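# Onton Bimanual Policy Pack

Onton is a set of trained policies and replay data for two-handed tabletop work in simulation. It ships with the Uvska scene library and runs on the same license.

The method is a two-stage fit. A base policy is trained on teleoperated episodes, then tuned against a contact loss computed at the fingertip and thumb pads. The tuning stage adds no new episodes. 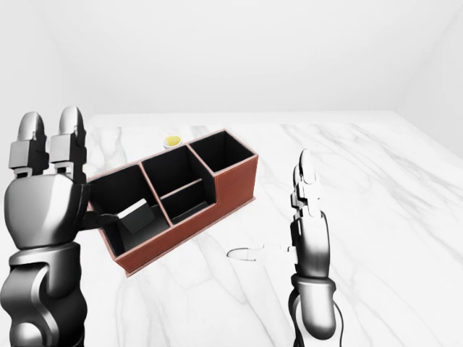 Training used 516 episodes across the desk tasks, with 162 held back for testing. Scores are reported per task and per hand, as a policy can pass on the left and fail on the right. Lesia Demchenko's write-up of the contact loss is included as a PDF.

**In the pack**

- Base and tuned weights
- Episode files with joint states for both hands
- Scene files, including the divided organizer and marble table
- Evaluation scripts

**Known limits**

Thin divider walls need the small time step. At the default step, pads may pass through them. Cable motion is not modeled in the contact loss.

Requires 2 GPUs for tuning. Replay runs on one.

Technical contact: Halyna Kravchuk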